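Bring back the bread shelf

The grocery in Costden stopped selling day-old bread in March. For 40 years there had been a shelf by the door with loaves at half price, and it was usually bare by noon. The chain says unsold bread is now "handled centrally." I take that to mean thrown out.

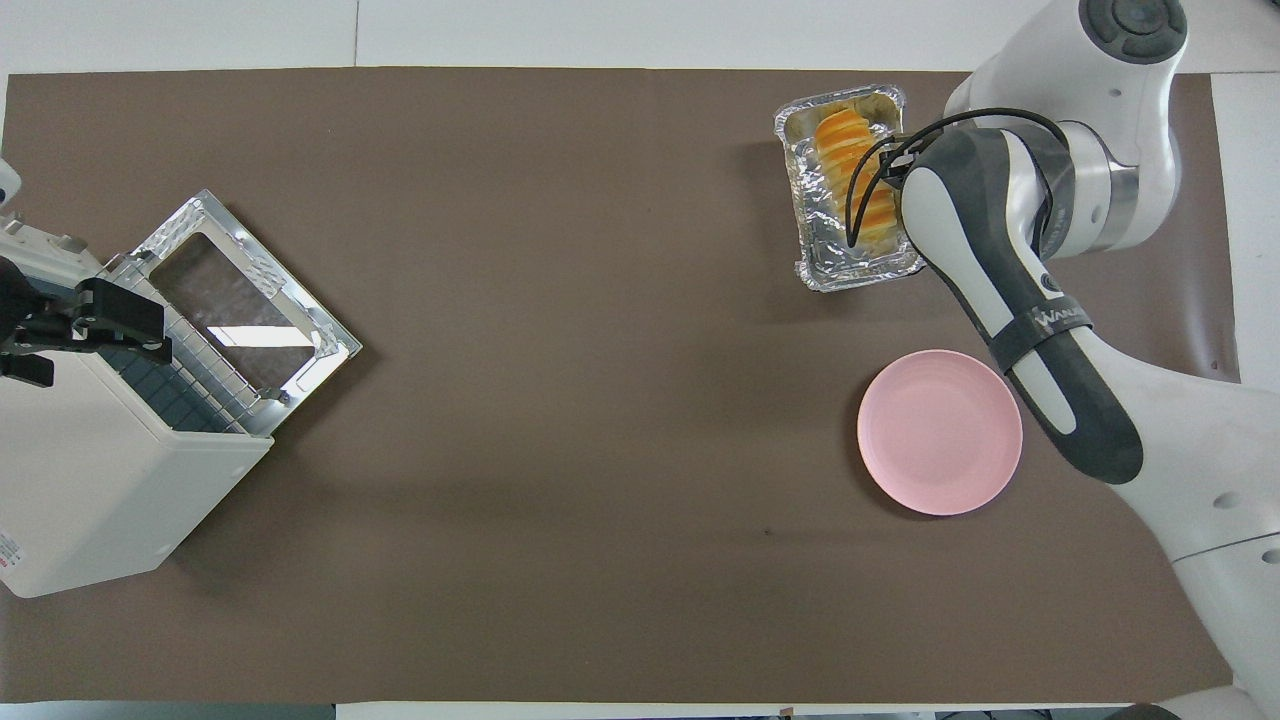 I think this is a mistake, and I would like the town council to say so. Costden has 3,068 people, and many of them watch what they spend on food. A loaf baked yesterday is fine for toast, and it makes better stuffing than a fresh one.

The store in Nidel still has its shelf, but Nidel is 7 miles away and the bus runs twice a day. Driving there to save a dollar makes no sense.
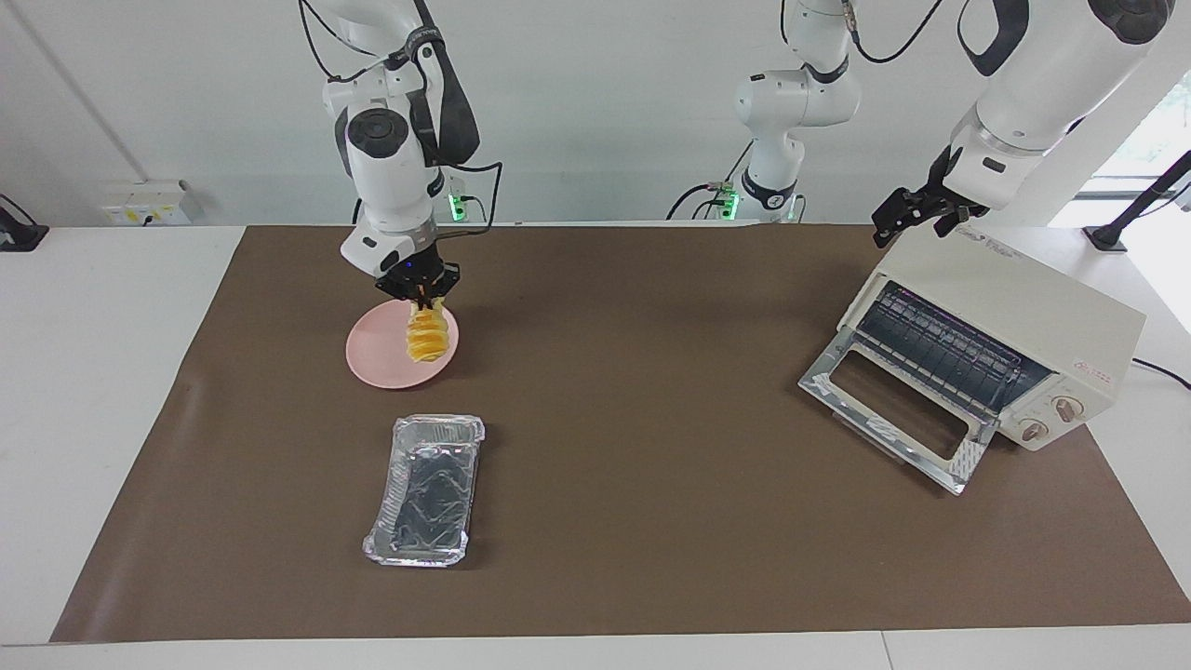

The chain's other argument is that old bread makes a store look cheap. I shopped there nearly every week, all 52 of them, and never heard a customer complain. Put the shelf back where it was.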